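Gripper comparison working group
Minutes of the meeting held at Ostgate, 2019-08-20

Present: Piroska Hajdu (chair), Dörte Diekmann (minutes), and colleagues from the Ostgate and Zetstead workshops. Apologies were received from the Kohlhase side, who sent their comments in writing the evening before, for which many thanks.

1. Minutes of the last meeting

Agreed, with one small correction: the spare fingertips were ordered by Zetstead and not by us, and Dörte is sorry for the muddle.

2. Where we are with the trials

Piroska gave a generous account of the past few weeks, and it was good to hear how much has been done in spite of the holidays. The first of the two grippers, the Cokari one, has now been through all 20 runs on each of the 6 test objects. The second, from Kohlhase, has had its runs on four of the objects and is waiting for the remaining two. We had hoped to be further along, but a day and a half went on a cable that kept catching during wrist turns, and everyone felt it was better to sort that out properly than to carry on and wonder about the results afterwards.

The cardboard tube remains the most interesting object of the lot. The Cokari gripper is very comfortable with it when the approach is low and slow, but if it comes in even a little high it tends to tip the tube over before the fingers have closed. Kohlhase's gripper is kinder in that respect, though it squeezes harder than we would like and two tubes have had to be retired with dents in them. There was a long and friendly discussion about whether a dented tube should count as a failed pick. Piroska thought yes, Zetstead thought no, and in the end we settled on a separate column in the results sheet for "picked but damaged", which seemed to please everybody.
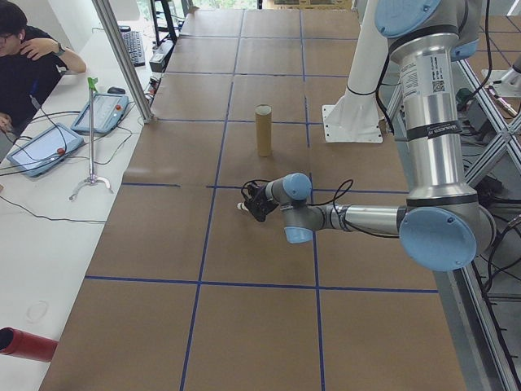 Dörte asked whether the starting positions were being kept the same between the two grippers. Piroska confirmed that each object is set down in a named cell of the grid, and that the list of cells is the same for both. It was suggested that the cell names should be written into the log as well as the run number, so that anybody reading it later can follow without having to telephone Ostgate.

3. Controllers

Zetstead would like to repeat a handful of the runs with the older controller settings, to see whether the difference in closing time comes from the gripper or from the way it is being driven. This was felt to be a very sensible question and we were a little cross with ourselves for not having asked it sooner. It will be done once the Kohlhase runs are finished.

4. Money

There is 3,000 left in the budget for this year. Piroska would like to keep most of it back for replacement fingertips. Nobody objected, although Zetstead put in a hopeful word for a better set of cable clips.

5. Actions

Piroska to finish the remaining Kohlhase runs and add the new column to the sheet.
Dörte to add cell names to the log template and send it round.
Zetstead to write down the older controller settings and share them before the repeat runs.

6. Next meeting

To be held at Zetstead in September, date to be agreed by email. Dörte will book the room.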